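Kitach Vault 2: Review

Posted March 5, 2023 by Solomiia Dovhaniuk

The Kitach Vault 2 is an external solid state drive sold for game consoles. It connects over USB-C, draws its power from the same cable, and ships with one cable for USB-C ports and one for USB-A. I bought the 2 TB version at full price in October and have used it with two consoles since then. A 1 TB version exists. I have not tested it.

What it does

On a current console, an external drive has two jobs. It can run games made for the previous generation directly, and it can store current-generation games that must be copied back to internal storage before they will start. The Vault 2 does both. It does not replace an internal expansion card, and the box says so in small type on the back panel. Anyone whose library is mostly new releases should read that panel first.

Setup

The console detected the drive the first time it was plugged in and asked to format it. Formatting finished in under a minute. There is no software to install. A firmware updater is offered for desktop computers, but the drive arrived on the current version and I have had no reason to run it.

The supplied cables are short. With the console in a closed TV stand, the USB-A cable reached the shelf beside it and no farther. A longer cable from Cenent worked, although one older cable I tried caused the drive to drop to a slower mode without any warning on screen. If copy times look wrong, check the cable before anything else.

Speed

Kitach claims 900 MB/s on a port that supports it. The console ports are slower than that, so the claimed number matters only on a desktop. There I measured 86 percent of the claim on large sequential reads, falling further on folders full of small files. Both results are normal for this class of drive.

On the console the useful test is loading. I used Pravdale, an open-world racing game with long initial loads, and compared the Vault 2 with the Frerichs portable hard disk I had been using before. The hard disk is a spinning model and loses badly. Fast travel, which used to leave time to put down the controller and pick up a drink, now takes about 8 seconds. Menus and garage screens feel the same on both -- they were never limited by storage.

Copying a large game back to internal storage is quick enough that I stopped planning for it. With the hard disk I would start a copy before dinner.

Heat and noise

The drive makes no noise. The aluminum shell gets warm during long copies and stays barely warm during play. I saw no slowdown in a copy that filled most of the free space, which is the case where cheaper drives tend to run out of cache and crawl. Do not stack it on top of the console. The rubber feet are thin, and the shell sheds heat through the bottom as well as the top.

Build

The shell is two pieces held by four screws under the feet. The port has a slight wobble with the supplied cables and less with the Cenent one. The activity light is white, bright, and cannot be turned off. In a dark room it is visible from the couch. I put a strip of tape over it.

There is no carrying pouch in the box. The drive will fit a pencil case or a coat pocket.
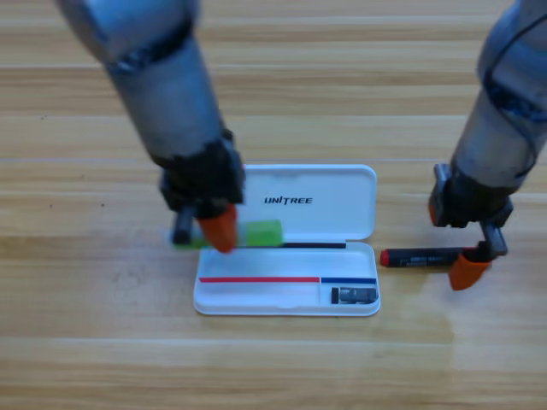 Support and warranty

The warranty runs three years and requires registration on the Kitach site. The form wants the serial number, which is printed in gray on a gray label under the drive. Photograph the label with a flash.

I wrote to support once to ask about the cable problem described earlier. The reply came the next day and listed the cable ratings the drive needs. It would be better to have that list in the manual.

Problems

One. After a system update in the first month, the console reported that the drive had been removed incorrectly. Replugging it cleared the message, and no data was lost. It has not come back.

Who should buy it

Owners with a large back catalog of previous-generation games will notice the difference on every load. Owners who play one or two current titles will not, and should spend the money on internal storage -- or keep it. The 1 TB version costs more per gigabyte, so the 2 TB is the one to get if the budget allows.

Rating: 4 out of 5. I took a point off for the cables and the light.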